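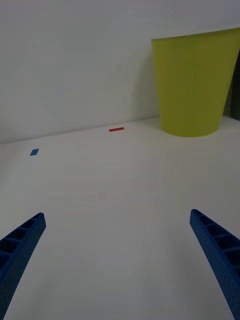 3. Data collection

Demonstrations for the Prurneck arm were recorded by teleoperation. The operator moved a leader arm by hand and the follower copied its joint positions, with the wrist camera logged alongside. We recorded 83 episodes and kept 78. The other five had dropped frames.

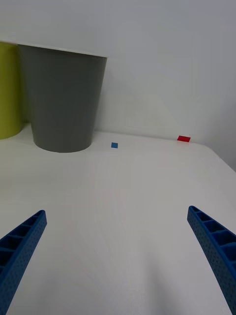 Each episode starts with the gripper open. Cup positions were changed between episodes - the tape markers stayed fixed as a reference. Policies were trained with Skellance on the kept set only. Hand-guiding the follower directly was tried in June and dropped, as the joint friction made slow motions jerky.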